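Minutes > Workshop evenings > Robot arm group

Meeting of the robot arm group, Tadcombe, Sat 13 August

Present: Bohdana Zakharchenko (chair), Dörte Rothe, Gerd Rothe, Malte Kuhlmann. Apologies from Bastian Hagedorn, who sent cake anyway, and it was a very good cake.

1. The stop on the Sellberg arm. Bohdana thanked everyone for coming in at short notice and for being so kind to each other all week. Malte then told us how it went. He was running the sheet-handling job, the arm had hold of a fold of plastic, and on the way back it kept pulling when it should have let go. The grip fault, number 2144, came up on the panel, but the arm carried on for more than 8 seconds before Gerd reached the red button (well done, Gerd!). Malte had been standing well back and was not hurt, and we were all very glad to hear it.

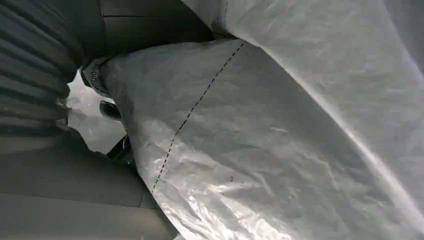 Page last changed by D. Rothe, two days after the meeting

Dörte had gone through the job log with a pot of tea and most of an evening. She thinks the arm was still waiting for a "released" signal, and that thin, crinkled sheeting with a sewn seam in it is a hard thing for the gripper to judge. Gerd was less sure and would like the cable at the wrist looked at before we blame the plastic. There was a long and friendly talk about this, which wandered off to the old Kettler machine for a while, and we agreed to look into both.

Agreed: no powered runs until the fault stops the arm right away. Malte to write to the supplier in Drulitz. Gerd to check the wrist cable, and Dörte to go back through the logs as far as May.

2. Floor marking. The yellow line is to move out by 32 inches. Bohdana has tape left over from the spring and will bring it along.

3. Any other business. Dörte asked for a second stop button by the door, and we all liked the idea. Malte to find a price.

Next meeting once the supplier has answered.

0 comments | 2 shares

Contact the group | Back to top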